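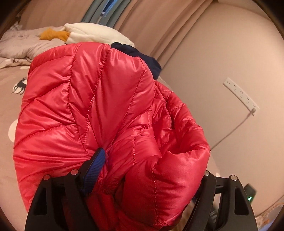

Wernis quilted jacket in red. Glossy shell, padded channels, red stitching.

Wernis Quilted Jacket
Item 933
Arnik Outdoor Clothing

The Wernis is our everyday cold weather jacket. It is made for walking to work, waiting at bus stops and standing on the sidelines of a soccer game. It is not a climbing jacket and we don't sell it as one. If you need something for the mountains, look at the Dastero, which has a tougher shell and a bigger hood.

Filling
The Wernis is filled with 700 fill power duck down. The channels on the body are wider than those on last year's version, so each one holds more down and there are fewer seams for wind to get through. Light rain will bead up on the shell for a while, but a long downpour will soak it. Wear a rain coat on top if you expect one.

Fit
The cut is regular, with room for a sweater. Sleeves run a little long. Ditte Laxdal, who draws our patterns, added length at the back hem this season after several customers said the old one rode up on a bicycle. If you are between sizes, take the smaller one unless you plan to wear it over a thick fleece.

Chest size 41 is a Medium. The full size chart is on the Fit page.

Colors
Red, navy, moss and black. Moss is sold out in Small and will be back in October.

Washing
Close all zippers and wash the jacket alone in a front-loading machine, cold, on the gentle cycle. Use a cleaner made for down. Regular detergent strips the oils from the feathers. Rinse twice.
Tumble dry on low with two clean tennis balls. Stop the dryer every half hour and break up any clumps with your fingers. Drying can take three hours or more. Do not iron, bleach or dry clean.

Storage
Hang it up or leave it loose on a shelf. The stuff sack is for travel only — down that stays squashed all summer takes a long time to puff up again.

Repairs
Small holes can be closed with the patch included in the inside pocket. For broken zippers and split seams, write to Lleucu Jarman in our repair shop. Zipper repairs are free for 10 years with proof of purchase. Please wash the jacket before you send it.

Goes with
Bezerra fleece vest
Dastero wool hat

Shipping
Orders leave our warehouse within two working days. Unworn jackets can be returned with the tags on.

Page updated July 6, 2019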